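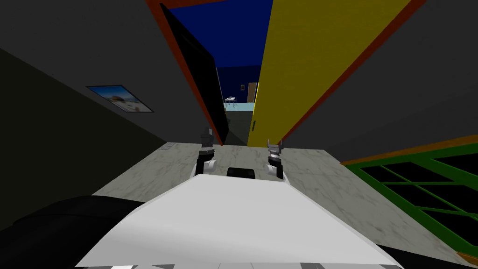
Fig. 1. Head view over the simulated robot, facing the two doors.

Driving by remote control
By Aušra Urbonaitė and Ivars Lill
April

We spent most of spring steering a simulated robot by hand controllers (and enjoyed it far more than our tutor expected!), saving 118 drives for it to copy.
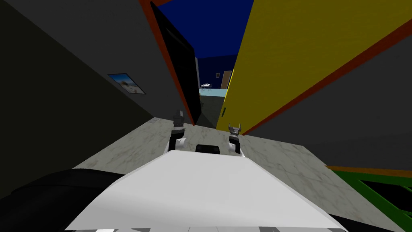 Fig. 2. Both grippers up, with the corridor ahead.

Margus Kļaviņa kindly taught us to go slowly near door frames, as the tilted view takes some getting used to. 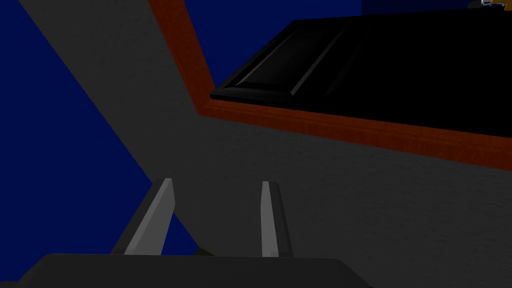
Fig. 3. Gripper view, fingers apart, with the black door beyond.

We threw out 8 drives for jerky steering, and Ivars still wants to redo 5 more.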